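Household Measures and Everyday Objects in the Kitchen Record
Course handout, week 8
Otakar Procházka
Trotham Evening College, Reading Old Recipes

Before we get going, thank you to everyone who brought in family recipe cards last week. I took them home in a shoebox (with your names clipped on, don't worry) and spent two very happy evenings with them, and you will find a few of your grandmothers quoted below. If you'd like your card back sooner than next class, just catch me at the door.

So, we have come to cups. I have been looking forward to this one, and I'm afraid I have written more than I meant to.

What we mean when we say "a cup"

A modern American measuring cup holds a bit under 237 milliliters, or eight fluid ounces, or sixteen tablespoons if you are the sort of cook who has lost the cup and only has the spoon. Most of us grew up with that and never gave it a thought. But a recipe written down in a farmhouse kitchen in, say, 1870 may well say "one cup of sugar" and mean the cup that hung on the nail by the flour barrel. If the cook had a big cup, she used a big cup for the flour too, and for the milk, and the cake came out fine, only larger. The proportions held, and so did the recipe, as long as it stayed in that kitchen.

The trouble comes when the recipe travels. Once the card goes to a daughter-in-law two counties over, with her own cup on her own nail, everything measured by the cup changes together, but the eggs don't. Three eggs are still three eggs. Nor does the pan change, or the "lump of butter the size of a walnut." When you are working with an old card and the result is stiff or soupy, look first at the ingredients that were counted and the ones that were measured, and ask yourself whether they have drifted apart. I can't tell you how many of my own failures have come down to this!

Teacup, coffee cup, tumbler, gill

You will meet all of these, sometimes on the same card. A teacup is usually taken as the smaller measure, and many printed tables put it at a gill, which is four fluid ounces in American use, though others say three quarters of a modern cup. Those are very different amounts, and I wish I could give you one answer. My habit is to try the smaller amount first with liquids, since it is easier to add milk than to take it out. A coffee cup is generally the same as our measuring cup or close to it. A tumbler is often half a pint, so again our cup, but tumblers were whatever the household drank from, and some were generous.

A wineglass is commonly given as two fluid ounces. You'll see it most in puddings and in home remedies, and please remember what I said in week 2 about remedies, which is that we read them and do not drink them.

One more, because it came up on a card from the shoebox: "a saucerful." The card was for currant buns and the saucerful was the currants. I have no table for that. I used a saucer.

Heaped, level, scant, rounded

A cook who learned to bake by standing next to another cook didn't need these words, and many early cards leave them out altogether. When they appear, take them seriously, as somebody had a reason for writing them down.

Level means struck flat with the back of a knife. This became the rule in American cooking schools toward the end of the nineteenth century, and Fannie Farmer's cookbook of 1896 did a great deal to spread it. If your card was copied out after that date by somebody who had been to a domestic science class, level is a fair guess.

Rounded means as much above the rim as below it. This is nearly always said of spoons.

Heaped means as much as will stay on. Flour heaps higher than sugar, and brown sugar heaps higher than white, so a heaped measure of one is no guide to a heaped measure of another.

Scant means a little short of full. I have heard this argued over with real passion. I stop a finger's width below the rim and have had no complaints.

The Koubek notebook

Many of you asked for more from the Koubek notebook after I passed the copies around in October, so we'll use it again as our main text this evening. It is a household book kept by three generations of one family in Flarnport, and the last numbered entry is 1,103, which gives you some idea of how hard they worked at it. The handwriting changes twice. So do the measures, and this is what makes it such a treat for us.

The first hand writes almost entirely in cups, handfuls and "enough." The second hand is fond of weights and clearly had a scale, as she gives pounds and ounces for flour, sugar and butter, and even once for eggs in their shells (entry 412, the yellow cake). The third hand goes back to cups, but now they are level cups, and she says so. Somewhere in the middle of her part she recopies 31 of the first writer's recipes into her own measures, and in 20 of them the flour goes down. It goes down by a quarter, more often than not.

I think that tells us the size of the first cup, or near enough. If the third hand was using a standard cup and needed fewer of them to get the amount down in writing, well, you'll see the problem. A smaller number of standard cups ought to mean the old cup was smaller. Now try it with her sugar, which doesn't go down at all. Was she cutting the flour because the cup was different, or because milled flour had changed, or because she liked a softer cake? I go back and forth on this. Please come with an opinion.

A short aside on flour

Flour sits differently depending on how you get it into the cup. Dip the cup into the sack and sweep it level and you may have five ounces or more. Spoon it in gently and you may have closer to four and a quarter. Sift it first and you may have less again. Older recipes often assume sifting, partly for the lift and partly because flour was kept in barrels and there were things in it you wanted to find before supper. "One cup sifted flour" and "one cup flour, sifted" are two different instructions, and the comma is doing a lot of work. With cards from before the First World War I would not lean on the comma too heavily, as commas were sprinkled about with a free hand.

When you test a recipe at home, write down how you filled the cup. It takes five seconds and you will bless yourself later.

Finding the size of a lost cup

If the cup itself is gone, and it usually is, there are still ways to get at it.

Look for a recipe that gives the same ingredient both ways. "Two cups sugar, or one pound" is a gift. Sugar packs very evenly, and a pound is a little over two standard cups, so you can work out the writer's cup with a pencil.

Look for the pan. If the card names a pan and says "fills it half," fill the same kind of pan halfway with water and pour it off into a measuring jug.

Look for a yield. "Makes four dozen" is less helpful than you would hope, as nobody's cookie is the same size, but a yield in jars is very good evidence for preserves. A pint jar is a pint jar.

Ask the family. People remember cups. They remember the chip in the rim and who wasn't allowed to touch it.

For next week

Pick one recipe from your own card or from the Koubek copies, and make it twice, once with a standard cup and once with any drinking cup from your cupboard, the same cup all the way through. China, glass, a plastic one from the picnic basket, whatever you like. Before you start, fill your chosen cup with water and pour it into a measuring jug, and note down what it holds. Keep the eggs the same in both. Bring a piece of each if it's edible, and bring your notes even if it isn't.

Reading: entries 60 to 74 in the copies, and the two loose pages from the Ulovetti bakery ledger, which are weighed throughout and make a nice contrast. 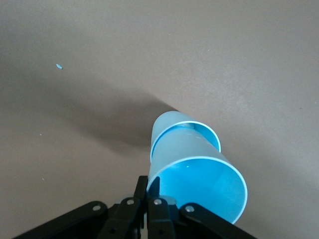

Marguerite wrote back that her mother always kept one cup for dry things and a different one for milk, and never thought of them as the same measure, so could we please allow for two lost cups in the Koubek kitchen before we go blaming the flour.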